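Folding towels on the blue grid: an evening with the Gellimura robotics club
24 May 2024

I had planned to stay for maybe half an hour. The Gellimura club meets in a long room above the old print shop on Drirngate, and I only wanted a couple of quotes for my roundup of student projects. I left when they started stacking the chairs, with a notebook full of scribbles and a weird new respect for laundry.

The students asked me to leave their names out (two of them have college applications going in this fall and didn't want to be googled), so I'll just tell you who does what. I talked mostly with the student who runs the project this year, a senior, and with the one who writes most of the motion code, a junior. Their coach sat in for a while with a sandwich and corrected both of them when they got too modest.

The project is towels. Two arms, one towel, and a folding challenge called the Kevuvska Cup, which the club is entering for the first time in September. I asked the obvious question first: why towels?

"Because last year we did blocks, and blocks are boring," the senior told me. "A block is the same block wherever you put it. You pick up a towel and now it's a completely different shape, and you have to deal with that."

The junior was less romantic about it. "I voted for blocks again," she said. "I lost. Now I dream about corners."

She does have a lot of corners to dream about! The Cup gives each team a single run of 125 seconds, and the towel has to go from flat to folded and end up inside its assigned square. You lose points if it sits crooked. You lose more points if a layer slides out. The rules are 14 pages long in the original Magyar, and the club worked from a translation that one student's grandmother did over a weekend, with comments in the margins about how she would fold it.

"Her way was better than our way," the senior admitted. "We changed our second fold after reading her notes."

I wanted to know about the tape, mostly because I'd been told at the door, very firmly, not to step over to the table until someone had checked my sleeves. (Apparently a visitor's cuff once took a whole line of it up.) Everybody in the club has an opinion on the tape. The junior thinks in squares now. She'll say "put it one square right" when she means across the room, and the others just do it.

"The tape is for us more than for the arms," she explained. "If I say the towel landed bad, what does bad mean? If I say it's over the line, we all know what I'm talking about and we can write it down."

Putting it down took them a full evening and plenty of arguing. The coach wanted to buy a printed mat. The students wanted tape, on the grounds that they could peel up one strip and move it if the rules changed, and the rules did change, so they got to be smug about that for a month.

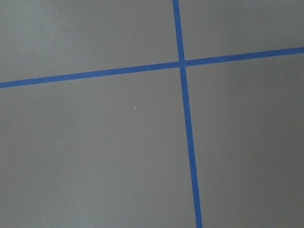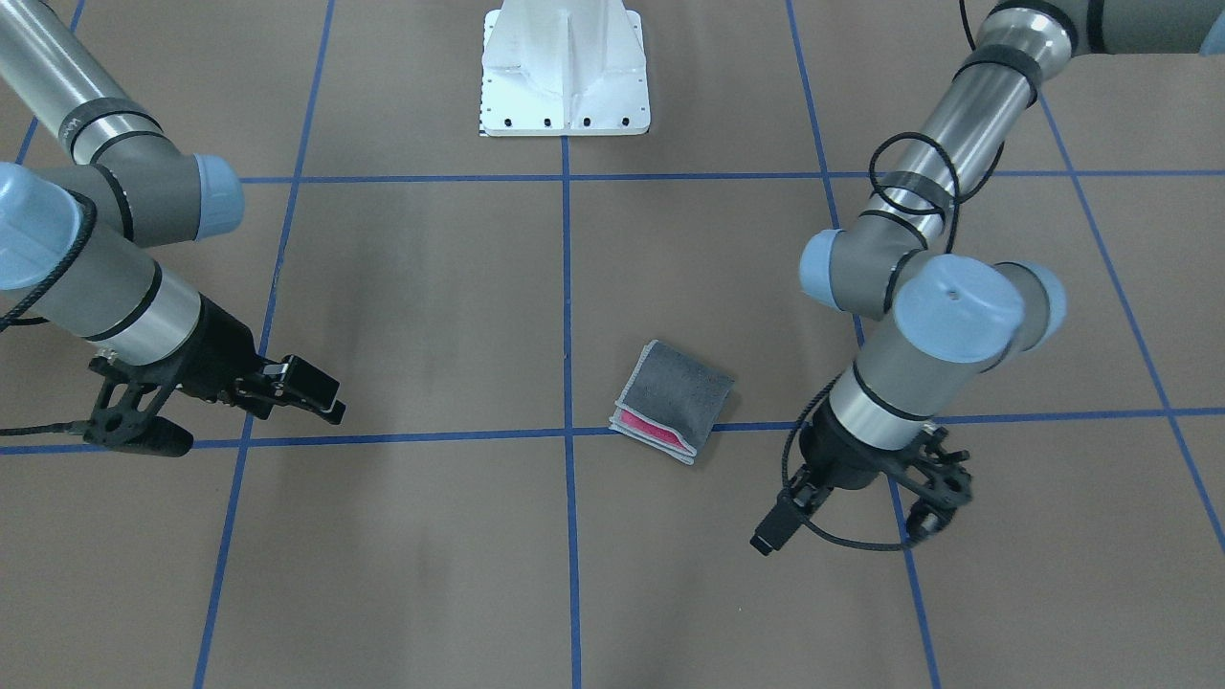

Blue tape on the club's work surface, seen two ways.

What goes wrong

I asked what a bad run looks like and got about ten minutes of answer, with hand gestures. The favorite is what they call the taco, where both grippers close at slightly different moments and the towel curls up in the middle. Then there's the double grab. One jaw pinches two layers when it should have one, and the whole stack comes up together like a slice of cake.

"You can hear the room when it's a double grab," the senior said. "Everyone goes 'ohhh' before it even lifts."

They keep a log, a real paper one in a binder with a broken ring, and by the time I visited it had 174 runs in it. I flipped through while they were resetting. The early pages are grim. "Dropped." "Dropped." "Dropped, also hit table." Then the handwriting changes and the notes get longer, and somewhere in the spring a person has written "GOOD??" and underlined it so hard the pen went through.

I asked the junior if that one was hers. She said she would neither confirm nor deny.

Her biggest headache is getting two arms to share one small space. Early on she had each arm waiting politely for the other, and a single fold took forever. Now they move together for most of it and only wait where they'd otherwise bump. She drew it for me on the back of a pizza receipt as two wiggly lines with little stop signs. I understood it while she was talking, and I'm not going to try to repeat it.

"People think the hard part is the grabbing," she said. "I spend way more time on letting go. You open too early and the edge flops, you open too late and you drag it."

Money, time, and what's next

The club has raised more than 2000 dollars toward the trip, mostly through car washes and one very successful chili night. They still need to pay for shipping their spare parts, and the coach would like a backup laptop, having watched the current one shut itself off in the middle of a demo for parents.

The coach came late to robotics (he taught wood shop for most of his career) and he's funny about how little he touches anything. "I unlock the door and I ask annoying questions," he told me. "Last week I asked why they always start from the same side. It got very quiet, and then they stayed an extra hour."

So they're testing the other side now. Early results are mixed, and the senior and the junior don't agree on what the results say. I watched them go at it over the binder and it was the most cheerful argument I've sat through all year.

I asked them both what they'd count as a win in September. The senior wants to finish with a legal score, any legal score. The junior wants one clean fold with straight edges, in front of people, and she doesn't much care where they place.

Do they fold their own towels at home? The senior does. The junior laughed at me and went to charge the laptop.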